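Linen and Cloth Gallery: The Flelstead Laundry Room

The laundry room at Flelstead was repainted in February, and we used the week it was shut to go through every cloth, towel and napkin in the building. Rozália Sárközi sorted and Eetu Koskela did the folding and most of the labels. We ended up with 92 pieces worth keeping. The rest went into the rag bin.

The old shelves came down first. They were eight inches too deep for hand towels, so the back rows never got used. The new ones are from Bidari and run the full length of the wall by the door.

Napkins are now stacked in sets of eight, with the fold facing out. Odd ones go in the top drawer.

Tan and khaki cloths were kept apart from the whites through the whole job. They are used for polishing and general wiping, and they don't go on the tables. More than two of us had been mixing them up.

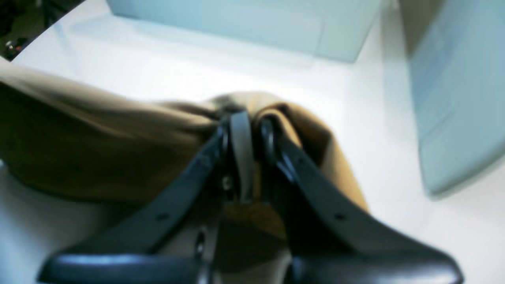 Tan cloth on the white work surface, gathered up at the fold.

Wiping cloths are folded in half, then in thirds, and go on the lowest shelf. Tablecloths are still to be done. Eetu has the list and will add those pictures when the long shelf is up.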